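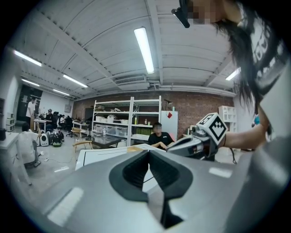
A user of the October release wrote that the shelf codes were fine but the room notes were too thin: you could find out which bin held the hose clamps, but not which wall the shelves stood against or what light you would be reading the label under. The room notes have been expanded in this version. The shelf codes are unchanged.

Skarnico Workshop Storage Record
README for version 7

Summary

The record lists what is stored in the Skarnico workshops, where it sits, and what the rooms are like to store things in. It has 2,881 item rows in one table, with a smaller table for rooms and another for shelving units. It covers 6 rooms across the Lenddale and James sites. The record was started as a stocktake sheet and still reads like one in places.

Files

items.csv: one row per item or per batch of identical items
units.csv: one row per shelving unit, cupboard or rack
rooms.csv: one row per room
codes.txt: abbreviations used in the notes column
changes.txt: edits since the previous version

All files are UTF-8, comma separated, with a header row. Dates are year and month only.

Item fields

The items table has 12 columns. The ones most people need are listed first.

item_id: permanent. Not reused when an item is thrown out.
name: plain name, singular, lower case.
unit_code: matches units.csv.
shelf: counted from the floor up. The lowest shelf is 1.
container: bin, box, tray, bag or none.
container_colour: white, translucent, grey, other.
quantity: whole number, or "part" for an opened packet.
condition: good, worn, faulty, unchecked.
checked: month of last check.
label: text as written on the container, errors included.
moved_from: previous unit_code, if known.
notes: free text.

Blank means not recorded. It does not mean zero. Translucent bins are entered as translucent even when the plastic has yellowed, and the lid colour is ignored.

Room notes: Lenddale main workshop

A spacious room with an exposed brick back wall, reddish-brown and unpainted. The ceiling is white, ribbed panels with beams across. Lighting is by fluorescent tube, with one line of fittings running back along the left side as you face the brick. The air conditioning unit is mounted on the ceiling near the back. Pipes and ducts follow the line where ceiling and wall meet.

The tall white metal shelving unit in front of the brick is coded LM-A. It holds white and translucent storage bins, boxes and miscellaneous items. Loose items on LM-A are entered with container set to none, and their shelf number should be treated as a guide only. They move more than anything else in the record.

No wall fixings are to be entered as storage. Hooks, nails and brackets were included up to version 3 and have been removed.

Labels

Labels from the Pela label maker are black on white and are transcribed exactly. Handwritten labels are transcribed as far as they can be read, with a question mark for each doubtful letter. Where a bin carries two labels, the newer one goes in the label column and the older one in notes. If it is not clear which is newer, both go in notes and label is left blank.

"Misc" is accepted as a label but not as a name. Each thing in a misc bin gets its own row, unless it is smaller than a matchbox, in which case the whole bin is one row named "small parts, mixed".

Checking

A room is checked one unit at a time, top shelf to bottom, with bins taken down and opened. Translucent bins are opened too. Reading the contents through the side was tried in version 4 and gave wrong quantities for screws, washers and cable ties. A bin goes back to the shelf it came from even if it plainly belongs elsewhere. Moves are made afterwards and entered as a separate edit, with moved_from filled in.

Known problems

Some item rows at James still use the old unit codes. A lookup is given at the end of codes.txt.

Quantities for tape are in rolls in some rows and metres in others. The notes column says which, except for duct tape, where it is always rolls.

"Faulty" was used loosely before version 5 and may mean only that a part was missing.

Colour was entered under artificial light in every room. White and pale grey bins are sometimes mixed up.

Not included

Consumables in daily use, anything on a bench at the time of the check, personal belongings, and the contents of locked cupboards. Prices are kept separately and are not released.

Corrections

Send the item_id, the column name and the new value. Corrections to the room notes can be sent as plain sentences. Items that have been thrown out stay in the table with quantity 0 until the next version, then move to changes.txt.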